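Stovesbridge lab says home robots tidy better when they look first, move second

FOR IMMEDIATE RELEASE - April

STOVESBRIDGE - A small research team at the Stovesbridge home robotics lab today put out results from a method called Grendutis, which gets a household robot to write itself a short plan of a room before it touches a thing. Planning first, then hands. Tested in lived-in homes, no staged rooms.

Result in brief: robots running Grendutis finished more tidying jobs without a person stepping in, and went back over the same spot less often. Full tables are in the paper, out with this release.

"Most of the trouble was never the grasping," said Selamawit Hadgu, who leads the project. "It was the order. Robot picks up a cup, finds no room for it, puts it back, starts over. We wanted it to settle the order before the arm goes anywhere."

The method works from head-height views. Walk in, look down and across, build a list of what is lying about and what surface it's lying on. Each item then gets one of three tags: leave, move, or throw out. Anything the system is unsure of goes to leave. That rule was argued over for months and stayed in.

The team trained on 2,038 short recordings of ordinary tidying, gathered in 11 homes. Kitchens and living rooms mostly, a few hallways. Residents were asked not to clean up beforehand. Low cabinets under TVs came up again and again as the hard case: chargers, dishes, papers and food scraps all sharing one surface, some of it meant to stay right where it is and some of it clearly meant for the trash.

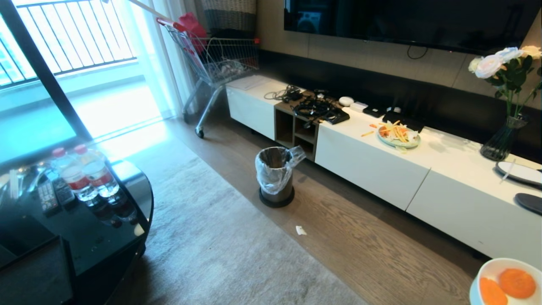

How does the robot decide what is trash and what is not?

It scores each item on what it looks like and on what is next to it, then checks the score against choices people made in the training recordings. Peel beside a used plate scores high for the bin. A sheet of paper scores low, even a blank looking one, and stays put unless the resident has said otherwise. If two readings of the same item disagree, the robot leaves it and adds it to a list for the resident to look over.

Cables get their own handling. Grendutis treats a tangle as one item and tags it leave, always. Earlier versions tried to sort single cords and it went badly, one router unplugged in the middle of somebody's work call. The team does not plan to go back to that soon.

"People forgive a robot for missing a wrapper," said Robel Kahsay, who ran the home sessions. "They do not forgive it for throwing out a letter. So we set the bar in teh places where a mistake costs something."

Two parts of the work are new, according to the paper. First, the plan is redone after each completed item, so a bowl set down in a new spot doesn't confuse the next step. Second, the plan is written out in plain sentences a resident can read and cross out by hand. In the sessions residents crossed out less than the team expected. Mostly decorations and remotes, things the robot wanted to line up and the owner did not.

Limits, and the authors list them up front. Strong daylight from balcony doors still washes out part of the view and items near the glass get missed. Glass table tops are a problem too, reflections get read as second objects. Clear plastic, same story. The method has not been tried in homes with small children or large pets, and it does not work up stairs. Speed is slow. A person would be done well before the robot in every home visited.

Lensa Dinsa, who wrote the planning code, said daylight is the next job. "We are trying a second look from a step to the side. Costs a few seconds, seems to clear up a lot of the glare. Too early for numbers."

The paper, the plan format and the scoring code are free to download from the Grendutis project page. Recordings will not be released in full, as they show the insides of peoples homes. A smaller set, cleared by residents, is being prepared and will be posted when each household has signed off on it.

A public demo takes place Saturday at 2 at the lab's ground floor workshop in Stovesbridge. No sign-up needed, seats are limited. Press wanting time with the team should write ahead. Bring questions, the demo runs short and the talk after usually runs long.

Funding came from Fundberg, which had no say in the design of the study or in what was published.

Press contact: Abrehet Habte, Stovesbridge home robotics lab
Technical questions: Sumeya Hadgu, same office

###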